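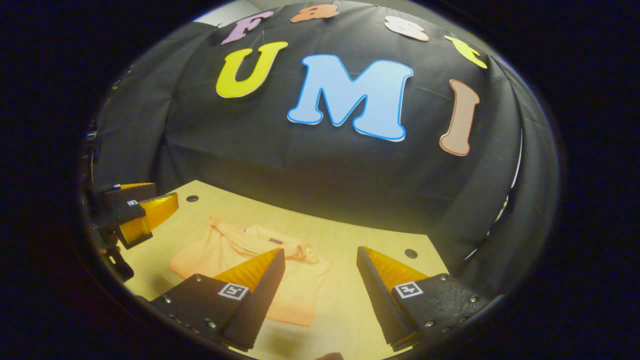

首页 | 社区通讯 | 往期目录 | 读者来信 | 联系我们

二月号 文/通讯编辑组

打印本页 | 电邮给朋友

旧棉被怎么处理：从晾晒、翻弹到送去回收

立春过后，编辑组收到的来信里问得最多的是旧棉被。有的是老人留下的手工棉胎，盖了多年，又硬又沉，扔掉舍不得，留着占柜子。有的是前几年买的机制棉被，洗过一次以后结成一团一团的。今年冬天Zademside一带雨水多，不少住底楼的人家开柜子时闻到了霉味，也来问还能不能用。这一期把几种处理办法写在一起，方便大家对照自己家的情况。

先说怎么看一床棉被还值不值得留。把被子拆掉外套，平铺在床板上，用手掌从中间往四边按。按下去能慢慢回起来的，棉花的弹性还在，晒一晒就能接着用。按下去像按在纸板上，松手不动的，说明纤维已经压实，晒是晒不松的，要翻弹。如果边角一拉就断成短绒，手上沾一层粉，这种棉花年头太久，翻弹时损耗很大，弹出来也不暖，可以考虑改做别的用途。

再看颜色。棉胎发黄是正常的，多半是汗渍和存放时间长造成的，不影响使用。成片的灰黑点要小心，那是霉斑。霉斑只在外面的纱网上，范围不大，可以把纱网拆掉换新的。霉斑已经进到棉花里，掰开来里层也有，就不要再盖了，也不要送去翻弹，弹的时候霉粉会飞得到处都是，还会弄脏后面别人家的棉花。

晾晒的办法大家都会，有几点还是要提醒。早春太阳不强，上午十点以后挂出去，下午三点以前收进来，再晚地面返潮，晒了等于没晒。棉胎不要直接搭在铁栏杆上，先垫一条旧床单。两面都要晒到，中间翻一次。晒的时候不要用棍子使劲打，老棉花纤维本来就脆，打多了断得更快，用手轻轻拍掉浮灰就可以。收进来以后先摊在床上散一散热气，凉透了再叠，叠好放进布袋。真空压缩袋适合化纤被，棉胎放在里面压一个夏天，拿出来就是一块饼。

棉胎不能水洗，这件事每年都有人问。棉花吸了水以后非常重，一般家用洗衣机转不动，就算转得动，里面的棉花也会跑位结块，再晒也恢复不了。小块污渍可以用拧得很干的湿毛巾擦，擦完马上用电吹风吹干。尿渍和大面积的茶渍只能把那一块棉花揪出来，翻弹时补上新棉。

翻弹就是把旧棉胎拆开，重新打松，再铺成新的。以前弹棉花的师傅挑着弓上门，在院子里搭两条长凳一块门板就能干活，现在差不多都改成机器了。Omthorpe路菜场后门那家Duan棉被店还在做翻弹，每年二月和十月最忙，平时去基本当天就能排上。店里的做法是先撕掉旧纱网，把棉胎剪成条送进机器，打松以后一层层铺开，两面拉线，最后压平。一床中等大小的被子，从上机器到压平要3个小时左右。可以坐在店里等，也可以先回家，晚饭前去取。

送去之前有几件事最好在家里做完。被套和外面的罩布要拆下来，纽扣和别针要取掉，金属进了机器会打坏齿。棉胎要先晒干，潮棉花打不开。还要想好翻出来做多大，旧棉翻弹总有损耗，原来的一床双人被，弹完往往只够做一床薄一点的，想保持原来的厚度就得加新棉。新棉可以自己带，也可以在店里买。有的人家拿两床旧的合成一床，也有拆一床大的做成2床小褥子给孩子午睡用，这些跟店里讲清楚就行，最好写在纸条上，别在袋子外面。

有读者来信说，不放心机器弹的时候跟别人家的棉花混在一起。这个担心有道理，机器里总会留一点上一家的棉絮。在意的话可以约早上第一个，店里开工前会清一遍机器。要求自己的棉花单独弹的，提前说，一般都肯做，时间会长一些。

下面说不打算留的怎么办。旧棉被属于大件织物，不要塞进楼下的衣物回收箱。箱口小，硬塞进去会卡住，后面的人投不了东西，去年冬天小区东门那个箱子就这样堵过好几次。没有发霉的旧棉被，可以送到Wilico织物回收点，地址在Zademside旧车站旁边，原来存自行车的那排平房里。那边收干净干燥的棉胎、被套、枕套、毛毯，不收枕芯、羽绒和记忆棉。要用绳子捆好，每捆不要超过一个人能拎动的重量。羽绒的东西请另找干洗店问，有的店代收。

回收点收进去的棉胎，好一点的打散以后做填充料和工业用毡，差的做擦机布。据那边的登记本，去年一个冬天收了3000多公斤，多数是开春前后送来的。登记的时候会问是哪个小区，不问姓名，也不发积分和礼品。以前有读者跑去问能不能换鸡蛋，那是别处的活动，跟回收点没有关系。

发霉的、被水泡过的、宠物长期睡过的旧棉胎，请当作大件垃圾处理，用大塑料袋扎紧，放到大件堆放处，不要敞开放在楼道里。楼道里堆棉胎是很大的火灾隐患，一个烟头就能闷烧半夜，烧起来烟特别大。

家里还想自己利用的，也有几种简单做法。剪成方块缝进旧布里，可以做厨房的隔热垫，厚度要够，至少叠三层。剪成长条卷紧，外面套旧裤腿，放在门缝底下挡风，北面的房间尤其用得上。阳台上怕冻的花盆，可以用旧棉胎围一圈，外面再包塑料布，天暖了记得拆，不然闷根。养猫的人家喜欢拿来垫纸箱，棉絮要用密一点的布包好缝死，免得猫咬出来吃下去。

买新被子的人，也顺便提一句。棉胎不是越重越暖，太重了压得人睡不好，老人和小孩更是这样。一床厚的不如两床薄的，天气变化时好增减，晒起来也轻省。买的时候看看标签上写的是长绒棉、细绒棉还是再生棉，再生棉价钱便宜，当褥子垫可以，当盖被很快就会板结。网上买的到货以后先拆开一角闻一闻，有刺鼻味道就退掉，不要指望晒几天能晒没。

上一期登的换季衣物收纳那篇里，樟脑丸的用法有一处需要更正。文中说可以和棉胎放在同一个袋子里，应改为用纸包好放在柜子角上，不要直接接触棉胎，家里有婴儿的不要使用。

下一期准备写竹席和草席的清洗，家里有老办法的读者可以写信来，投到Omthorpe路传达室门口的信箱，信封上注明“席子”两个字。

打印本页 | 电邮给朋友 | 返回目录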